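Muvden Projektheft Robotik-AG
Abschnitt 4: Hemden falten mit zwei Handgreifern

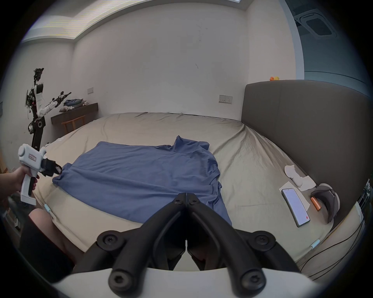
Aus der Wusby-Gruppe kam der Einwand, man solle mit Handtüchern anfangen, weil Ärmel am Anfang zu viele Fehlgriffe bringen. Wer noch keine Aufnahme gemacht hat, kann Abschnitt 3 (Handtuch) vorziehen.

Vorbereitung

1. Hemd mit der Vorderseite nach unten auf die Liegefläche legen, Kragen vom Bediener weg.
2. Ärmel zur Seite ausbreiten. Kleine Falten dürfen bleiben.
3. Beide Greifer einmal ganz öffnen und schließen.

Hinweis: Helle Unterlage und farbiges Hemd verwenden. Weiße Hemden kommen erst in Abschnitt 5.

Aufnahme

4. Beide Greifer über das Hemd halten, dann die Aufnahme starten.
5. Linken Ärmel greifen und zur Mitte legen, danach den rechten.
6. Saum mit beiden Greifern fassen und zum Kragen führen.
7. Greifer öffnen, anheben, 2 Sekunden stillhalten, Aufnahme beenden.

Achtung: Finger nicht zwischen die Backen bringen. Kabel nicht unter das Hemd geraten lassen.

Je Gruppe werden 200 Durchgänge benötigt. Abgebrochene Durchgänge im Ordner Rerent ablegen und nicht löschen.

Stand: 2020-02-06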